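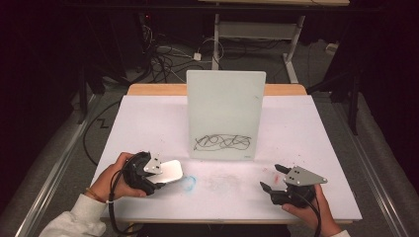 Most of the rules we have for hand-held gripper work were written by people who like numbers. Sampling rate, cable length, how long a take may run, what to call the file. I have no quarrel with any of it. My complaint is that the written practice stops at the edge of the table, and a good deal of what goes wrong with a set of recordings is on the table.

Take whiteboard wiping. It's a common task now and a fair one: a small board, some scribble, a pad, two grippers. Every protocol I have read says what the board should look like at the start of a take and what counts as clean at the end. I have read four of them this year and only one, the Skamatholm sheet, says anything about the surface the board stands on. It gives it one line: "Table to be clear." Clear of what? Objects, I assume. Marker ink isn't an object, and a strict reader would be within his rights to leave it there for a month.

The trouble is that a white table keeps a record of everything done on it. A bit of blue here, a few red specks there, grey streaks where something was dragged. None of it is in the task description. All of it is in the recordings. If the stains stay put for 300 takes and are scrubbed off before the next 300, you have two different tables in one set and no note to say where the change came.

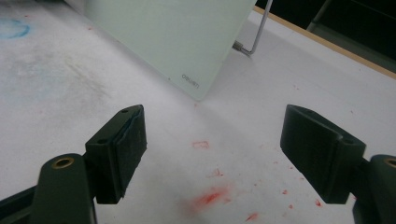

*The table from the gripper's side, with red marks between the fingers and the board on its wire stand.*

I raised this with Malathi D'Souza, who wrote most of the Wirkeson guidance, and she disagrees with me. Her view is that a dirty table is a good table. Real kitchens and offices have stains, and a machine trained only on spotless surfaces will be hopeless in them. She would leave the lot and would even forbid cleaning during a run, so that people don't wipe things down on a whim.

She has a point about spotless surfaces. Where I part with her is over the word "leave". Leaving things alone is a choice, and it ought to be written down like any other. At Leemans they went through a set of 2,018 takes and pulled out 545 in which the pad had gone over an old mark on the table as well as the board. Were those good takes or bad ones? The rules didn't say, so two reviewers had answered it two ways, and both had been working for weeks before anybody compared their lists.

What I would like to see in the next round of guidance is short. Before the first take of a session, photograph the bare table. Say in the notes whether it was cleaned and with what. If it is cleaned halfway through, start a new session number. State plainly whether a mark outside the board is part of the job. I would say it isn't, unless the task is called "clean the table", but I mind less about the answer than about there being one.

The same goes for the fingertips. Gripping strips wear and their edges fray, and a worn strip holds a pad differently from a fresh one. The Dollitz procedure says to replace strips "when necessary", which leaves it to whoever is holding the gripper at half past four and wants to go home. A fixed limit would be better. I'd suggest 1,000 takes, with a look at both sides every morning, and I would accept a lower figure from anyone who has tested it properly.

Teófilo Alvarado, who has to train new operators on these documents, has warned me that each extra line is a line people skip. He thinks a sheet should fit on one side of paper pinned next to the table. I agree with him about the paper. The Wirkeson guidance spends a page and a half on how folders should be named, a job the software could do without help, so there is room to be found.

There is a draft going round for comment until the end of July. Section 4 covers the workspace and at present has two sentences in it, one of them about chairs. I have sent in the four points above and the one on strips. Anyone who runs sessions and has an opinion on table marks, including the opposite of mine, should write in as well, and should say how many takes they are basing it on.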